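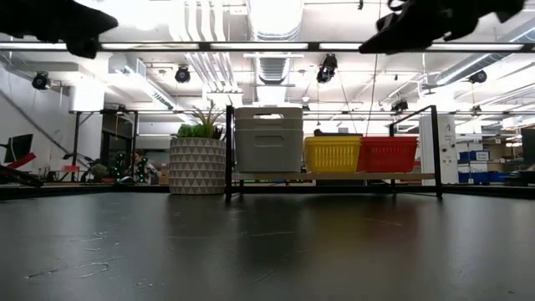
The morning check used to be the part of the job everyone put off, a Stistham operator told us in February, and now people argue over whose turn it is. We were delighted to hear it, and it is a big part of why Stistham is opening up its complete care routine for the two-arm sorting cell in Nirndale. Starting in March, any workshop that runs a pair of arms over a shared table can have the whole thing free of charge.

NIRNDALE – Stistham, which builds and looks after small handling cells, is publishing the Nirndale Bench Routine, a set of seven checks done by hand at the start of a shift. It replaces a 98-page binder that had grown page by page since the first cell went in. The binder was thorough, and a few of us are still fond of it, but the pages people needed at 6:30 in the morning were never next to each other.

The cell itself is a plain one. Two black grippers work over a dark, glossy table, with a low rack standing near the far edge. The rack carries stacked gray plastic bins and a pair of slotted baskets, yellow and red, side by side on a light wooden board. A potted arrangement of succulents sits on the table to the left of it. The tabletop has its share of scratches, and the routine has a good deal to say about those.

Checks one and two are done with the arms powered down. The operator wipes both grippers from the mount to the tip, then looks along each tip for burrs and bent edges, using a flashlight held low. A worn tip gets swapped as a matched set with its partner. We tried replacing single tips for a whole summer and spent most of it chasing small differences in grip.

Check three is cables and fasteners. Anything that loops away from the arm is followed by hand along its full length, and every fastener with a paint mark is compared against its line. If the line is broken, the fastener comes out, gets cleaned, and goes back in with fresh threadlocker and a new mark. Please don't just snug it up!

Check four is the table. Old scratches stay on the scratch map, a paper outline of the tabletop kept in a drawer at the bench. New ones are drawn in with the shift noted beside them. Our service team loves this sheet. A fresh curved mark usually sends them to the approach height in the program, while a long straight one has them asking who moved a rack without lifting it.

Check five squares the rack to the table edge with a steel rule, and check six brings each arm in turn to a touch-off point on the rack frame at crawl speed. The readings go into the log even when they match the day before. Check seven is the one operators like best: both arms are run through an empty pick over each container, grippers open, with a hand near the stop button and ears wide open. A dry bearing can often be heard well before it shows up in the log.

Grigaitė, which supplies replacement tips for the cell, has reworked its packaging so that the tips arrive already paired and labeled left and right. Troltmont will host the log template and has made a version that prints cleanly on ordinary letter paper, at the request of nearly every shop that tested it.

The routine also covers what to do after a bump. The short version: stop, write down the joint positions before touching anything, and go back to check three. Cells that have had a hard knock should have both mounts looked at, including the one on the arm that wasn't hit. There is a separate sheet for cleaning up after a dropped container, along with a list of cleaners that leave a film on glossy tops and make the overhead lights harder to work under.

We had a wonderful time putting this together, and the best pages came from people on the early shift who wrote corrections in the margins. More corrections are welcome. Shops with different grippers are especially encouraged to send in their own version of checks one and two, which will be added to the appendix with credit to the shop.

The Nirndale Bench Routine, the scratch map blank, and the log template can be requested from the Stistham service desk. Workshops near Nirndale can also ask to sit in on a morning check. Bring safety glasses and a flashlight.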